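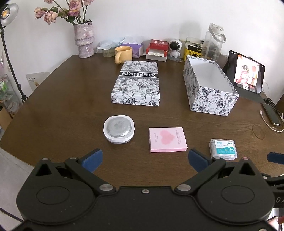

Week 4 handout - building the hand-held gripper

The gripper you build in the Skullgate workshop has two fingers driven through a pair of linkages. Both linkages must pivot freely before you fit the finger pads. Mount the pads last, with the fingers open, and check that each one can tilt on its linkage. For a first trial, set out light things of different shapes on an ordinary table: a small card box, a box of floss picks, a mug with its handle to one side. An open box with its lid set down beside it makes a good second exercise, as the lid is flat and harder to get hold of.

Before you start
Print the body parts at home or book the shared printer. Allow 20 hours for the full set. Colour does not matter, but use the softer filament for the pads. Nania holds the spare fasteners in the grey drawers by the door.

Assembly
Dry-fit everything first. Tighten the centre fastener, then work outward to the linkages. Stop when the joint has no side play - if it squeaks, back off a quarter turn. Sand the inside of any tight joint with fine paper and try again.

Bench trial
Do 30 grasps and write down each miss, with the object and the finger that slipped. Most misses in the Ellen build came from pads mounted at slightly different heights. The Liem build has longer fingers, so its results go on a separate sheet.

Keep charging cables out of the working area. They catch in the linkages.

To hand in by 2019-12-05
Your trial sheet and 2 paragraphs on what you would change in the linkage. Late sheets go in the tray at the workshop desk.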